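# When a Floor Robot Stops at the Bathroom Door

Residents of Stotthorpe apartments are asked to read these notes before running a household robot between rooms.

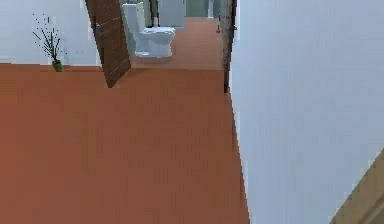 ## What went wrong

In November, a Fendov floor robot in Unit 123 was sent to clean a bathroom. The door had been left partly open. The robot pushed against it, the door swung shut, and the machine kept driving its wheels for nearly 11 minutes. The motor cover became too hot to touch. No one was hurt. The unit logged fault code 457, "wheel load," and did not shut itself off.

## Before each run

- Open inside doors as far as they will go and hold them with a heavy stop. A folded towel is not enough.
- Move vases and potted plants out of the planned route. Thin, dry branches can be drawn into the side brush.
- Pick up small items from bathroom floors, including those close to the door frame.
- Check behind the toilet for loose cords and bath mats.
- Where the floor is one color from room to room, mark any no-entry line with the magnetic strip. The robot does not read a doorway as a limit.

## If the robot stalls

1. Press the stop button on top. Do not lift the machine while the wheels are turning.
2. Wait until the cover is cool.
3. Turn the robot over on a towel and clear the wheels and brush by hand.
4. Write down the fault code before restarting. Restarting erases it.

A robot that shows code 457 twice must be taken out of use. Do not return it to the charger. If there is smoke or a burnt smell, leave the room, close the door and call the fire department.

Reports should be sent to Abundio Villalobos, Building Safety, extension 970. Please include the unit number, the fault code and the room in which the robot stopped.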